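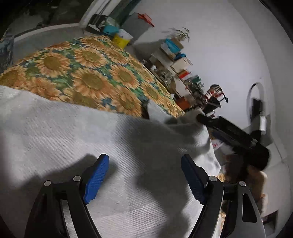 # Medeo Bed Throw, Cotton Knit

The Medeo is a mid-weight cotton throw for single and double beds. It is knitted flat on a coarse-gauge machine, washed once at the mill and pressed before folding. It can be used as a top layer in summer or between a sheet and a quilt in colder months.

## Specifications

| Item | Value |
|---|---|
| Fiber | 100% cotton, combed |
| Length | 200 cm |
| Weight class | Medium |
| Knit | Checked, with ribbed border |
| Wash temperature | 30 °C |
| Carton quantity | 11 |
| Article number | Medeo 77 |

Length is measured flat, without tension, after the first wash. Knitted goods stretch under their own weight, so a throw that has been hanging on a rail will measure longer than the figure given. Lay it flat overnight before checking it against the table.

## Construction

The check is made by switching between a closed stitch and an open stitch. The open squares let air through and keep the weight down. The closed squares hold the shape of the fabric. Both are worked in the same yarn count, so the squares shrink at the same rate.

The border is a rib, linked to the body by machine. It has more stretch than the center and should not be used to pull the throw straight. Take hold of the checked part instead.

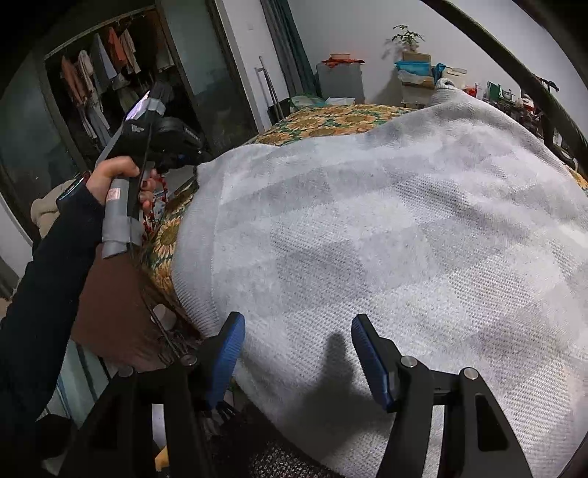 *Light gray and white check over a sunflower-print bed cover.*

## Washing and drying

- Machine wash at 30 °C, gentle cycle, with similar colors.
- Use a liquid detergent. No bleach.
- Spin on low.
- Dry flat. Tumble drying voids the size guarantee.
- Iron on the reverse side, medium heat, without pressing the rib.

Some lint is normal in the first washes. A pulled loop can be worked back through to the reverse with a blunt needle – do not cut it.

## Related articles

The Belach is the same knit in a crib size. The Mallberg is heavier, has no open stitch and is meant for winter use. Both are packed in the same carton as the Medeo and can be mixed in one order.

## Ordering

Trade orders go through Chacko, attention Barış Karakaya. Orders received by noon on Tuesday ship the same week. Color matching between production lots is not guaranteed – order the full quantity at one time if the throws will be used in the same room. The next lot is due in October.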